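Wallpaper, birds and a spice rack

So, the kitchen corner! A few of you asked after the February issue how the wallpaper turned out, and I've been dying to tell you. I'd been going back and forth between plain white and a green stripe from Lodberg for so long that Siobhán Mulligan finally put a sample book in my hands and told me to pick something I'd be happy to look at while chopping onions. I opened it at the bullfinches and that was that.

The pattern is all pine cones, dark blue-gray leaves and little dots of snow on a very pale pink, with these big round birds with bright red breasts. I was worried it would be too Christmassy for the rest of the year (Aurelio Ponce still says it is, and he's welcome to his beige). With a white work surface in front of it, though, I think it can take all the pattern you throw at it.

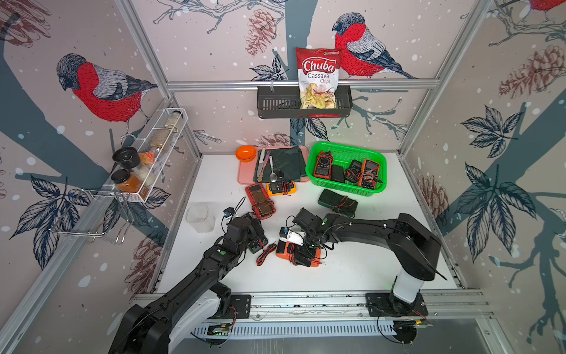

Bullfinches on the back wall, spices on the left, chips within reach.

The white wire rack is my favorite part. Jars go up top and there are hooks and rails underneath, which I haven't decided what to do with yet. Small cups? Measuring spoons? Send me your ideas! I kept my mismatched jars, tall ones and a squat one together, and I like them better than the matching set I nearly bought.

The black metal basket hangs off the bar on the back wall, and I had grand plans for it involving garlic and lemons. At the moment it's holding a bag of Chuba cassava chips, so you can see how that went. The pink tray lives at the back left with a dark green cloth folded on top, and I do love that green against the pink.

Next up is the shelf by the window. Anqi Tian has offered me 2 leftover rolls from her hallway, and I'm going over to look at them this week.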